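Stendeo Community Help > Grippers and End Effectors > Comparisons

Plirholm or Fonex fingers on hand-held grippers for light, easily deformed objects

Posted by northbench_lab
Status: Resolved
Tags: hand-held gripper, finger selection, soft objects, bagging

Our laboratory is comparing two finger sets for a pair of hand-held grippers. The first is the Plirholm flat finger with the standard rubber pad. The second is the Fonex curved finger, which has a narrower tip and a softer pad. Both mount to the same plate without an adapter, and we have left the cable routing unchanged between the two.

The test task is the placement of small sporting goods into a transparent bag with a fabric-trimmed opening. One hand is responsible for the bag and the other for the object. The objects include table tennis balls, rolled wristbands and badminton shuttlecocks. The shuttlecocks account for most of our difficulties.
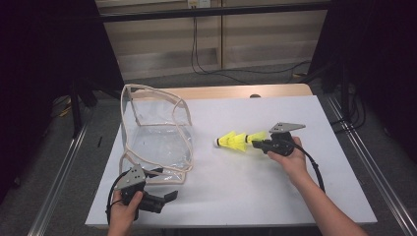

Shuttlecock pickup by the tip of the skirt, right-hand gripper; left-hand gripper open at the bag.

We have completed 538 trials to date, divided evenly between the two finger sets. With the Plirholm fingers, the skirt is held securely but is sometimes left creased after release. With the Fonex fingers, creasing is rare, but the shuttlecock rotates in the grip when it is lifted and the cork end swings downward. In 29 of the Fonex trials the object was dropped before it reached the bag. The corresponding number for Plirholm was 8.

We would appreciate guidance on the following points. Is the rotation a known limitation of the curved finger, or does it indicate an error in our setup? Should the operators be instructed to grip the cork in place of the skirt? Finally, is there an accepted method for recording damage to the object as a separate result from a failed grasp? Our present log sheet has only a pass column and a fail column.

The controller is a Mustonen unit with the default force limit. We have not altered the closing speed.

Reply from endeffector_desk
Marked as accepted by the original poster

The rotation you report is consistent with the shape of the finger. A curved finger meets a tapered plastic skirt over a very small area, and the weight of the shuttlecock is concentrated in the cork. When the grip is taken at the far end of the skirt, the cork acts on a long lever and the object turns about the contact point. A flat pad spreads the contact and resists this turning, at the cost of a higher load on the skirt.

Before the two finger sets are compared any further, the point of grip should be fixed. It is our practice to define three grip zones for an object of this type: the cork, the part of the skirt nearest the cork, and the outer edge of the skirt. Each trial is assigned to one zone in advance and the operator is told which zone to use. Without this step, a difference between operators may be mistaken for a difference between fingers.

The cork is the most secure zone for both finger sets. It is not always the most suitable one, however. If the shuttlecock is to enter the bag cork first, a grip on the cork places the fingers inside the opening, where they may catch on the trim. For a cork-first entry we would use the part of the skirt nearest the cork and lower the force limit on the Mustonen unit by 15 percent as a starting value. The same limit must then be applied to both finger sets.

With regard to your log sheet, we recommend four result codes: placed without damage, placed with damage, dropped, and not grasped. Damage should be judged after release by a person who did not operate the grippers in that trial. A creased skirt that recovers its shape within one minute is recorded by our group as undamaged, but whichever rule you adopt should be written down before testing resumes.

Trials already completed should be kept, although they should be reported separately from the new series.

Reply from tmill_automation

We use Fonex for everything and have had few drops. Check that the pads are clean. Ours lost grip after contact with tape residue and a wipe with a damp cloth corrected it.

Reply from packline_west

The previous replies address the object hand. I would add a remark on the bag hand, which is often overlooked in comparisons of this kind.

A thin transparent bag changes shape whenever the rim is moved, and the operator will compensate with the other hand without being aware of it. If the finger set is changed on both grippers at once, it becomes difficult to say which hand produced the improvement. Our team kept the flat fingers on the bag hand throughout — they hold fabric trim well — and changed only the object hand. The results were considerably easier to interpret.

I cannot comment on the Mustonen force limit, as our site uses a different controller.

Comment from northbench_lab

The four result codes and the grip zones have been adopted. The bag hand will remain on Plirholm fingers for the next series, and the pads will be cleaned at the start of each session.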